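Notebook - coatings bench
May 23, 2024

Clostari primer on steel coupons, second batch. Purpose is to find out whether the longer flash-off before topcoat gets rid of the edge lifting seen in batch one.

Coupons degreased, abraded with 2000 grit on the back face only, front face left as received from Giserik. Wiped, then left under the hood for 15 min. Primer drawn down with the wire bar, one pass, no return stroke. Flash-off 90 min this time. Topcoat from can 2465, stirred by hand, not shaken (shaking put bubbles in it last time and they did not come out).

Cross-hatch results after oven cure: clean cuts in the middle of every coupon. Slight flaking at the corners on the two that sat nearest the oven door. No lifting along the long edges. Batch one lifted along the long edges on nearly all of them, so the flash-off is doing something, but the corner flaking is new and I don't want to call it the same fault.

Kai-wen Ho thinks the door seal is leaking and the front shelf runs cool. Plausible. Moved the thermocouple to the front shelf for the next run. If it reads low, repeat with coupons on the rear shelf only before changing anything in the primer step.

Lai tape is nearly finished. The Clestier tape is not a substitute for the hatch test - adhesive is weaker and the numbers won't compare. Reorder before June.

Solvent rub not done yet. Coupons need to sit overnight first. Labels are on the back in paint marker, numbering continues from batch one, so don't start again at 1. 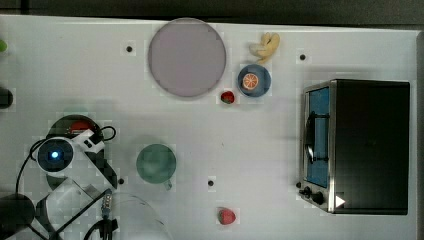

For batch three keep the same bar and the same can if there is enough left in it. Change the shelf position only. Pull one coupon halfway through the cure and hatch it warm, then hatch it again cold next to the first cuts, and write both ratings on the same line of the sheet.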